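Prusitz Hand Gripper, Wide Pads
Part no. 3187
Sold singly or as a left/right pair
In stock - ships from Ellis

Overview | Pads and spares | My notes | Shipping

I've been selling hand-held grippers out of a pretty small shop for a while now, and this is the one I reach for myself, so you're getting my opinion along with the specs. I spent most of December swapping between the Prusitz and the Nikzad 20, which we also carry (part no. 3501), and I used both for the same boring jobs: picking up trays, folding towels, moving cups from one end of a table to the other.

The Nikzad is lighter. You notice it right away, and if your people are going to be recording for a whole afternoon that might settle it for you. It also costs less. But the trigger on it has a little dead spot at the start of the pull, and I never got used to that. I'd squeeze, nothing would happen, I'd squeeze a bit more and then the fingers would jump shut. Great for a block, not so great for an egg!

The Prusitz has none of that. Fingers start moving when you do. It opens wide too, which I thought I wouldn't care about until I tried to get hold of a fat sponge with the Nikzad and had to come at it from the corner like a crab.

Pads and spares

Both grippers take screw-on pads, and no, they don't fit each other (I tried, with some force, sorry). The Prusitz comes with the plain black set. If you handle slick plastic all day I'd add the Pakisex soft pads, which are made to the Prusitz hole pattern. They grab better and they also pick up every bit of lint in the building, so wipe them down now and then. Pads are sold in sets of two. Changing a set takes me around 3 minutes, most of it spent looking for the screwdriver.

Using two at once

Most of you buy the pair, and I get it. One hand steadies, the other does the work. Give yourself more table than you think you need, and pick a plain surface if you can, because busy patterns make the footage harder to check later.

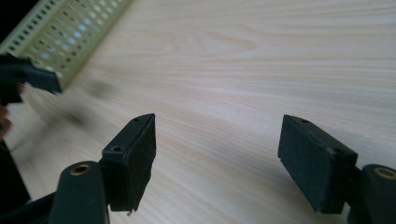
My other tip for the pair is to slow down on the handoffs. I rushed mine at first, and when I played the recordings back half of them were a smear. Once I slowed to what felt like a silly pace they looked fine, and my wrists were happier too.

Camera mount is included, camera isn't. The mount tilts, and I leave mine angled down far enough to keep both pads in view.

What's in the box

Gripper with plain pads fitted
Tilting camera mount
Spare pad screws
Hex key and small screwdriver

Shipping

Orders in before 3 in the afternoon go out the same day. If you want the pair and the soft pads together, put a note on the order and I'll fit them before I pack it - no charge, I've gotten quick at it.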